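Allier Small Animal Rescue
Minutes of the autumn supporters' meeting, 15 November 2019
Held in the back room of the Prulline Centre. Doors opened at 7 pm and the meeting began at ten past.

1. Minutes of the June meeting
Agreed as a true record, with one correction: the rabbit runs were bought second-hand.

2. Foster homes
Such good news to start with! Eleven new foster homes have signed up over the summer, four of them happy to take bonded pairs of guinea pigs. That brings the Bedoya side of town properly into the network for the first time, and it means far fewer long drives for our transport drivers (who have been wonderful). We still need homes that can take a nursing doe at short notice. Anyone with a quiet spare room, please speak to the foster desk.

3. Money
Income since June was £3,024, including £793 from the sponsored walk, our best walk yet. Vet bills over the same period were £1,645. The meeting was delighted, and there was a round of applause for the walkers, several of whom did the full route in pouring rain. It was agreed to keep £500 aside for winter emergencies.

4. Vaccination day
The spring vaccination day will go ahead again at the Baver surgery, this time with a morning and an afternoon session. Owners who adopted from us in the past year will get a letter. A question was raised about carriers: each rabbit or bonded pair must come in its own, with a towel in the bottom. Agreed.

5. Leaflets
Nearly 2,000 leaflets on feeding have gone out to pet shops, libraries and two primary schools. People are keeping them on the fridge, which is exactly what we hoped for! The next print will put hay at the top of the page in bigger letters and drop the paragraph on muesli mixes. A draft will be passed round by email. 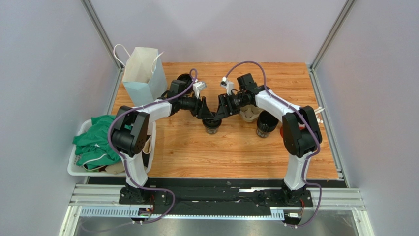 Wooden tabletop with two robot arms and a white laundry basket.

6. Christmas stall
We have the corner pitch by the entrance. Knitted carrots, hay cushions and calendars are all wanted. Please price things before bringing them, in whole pounds if possible. Setting up is from 8 am and there is parking behind the chemist.

7. Any other business
The microchip scanner needs a new battery cover. Two bags of spare bedding are free to any fosterer who can collect.

Meeting closed at 8.50 pm. Next meeting in the new year, date to be sent round.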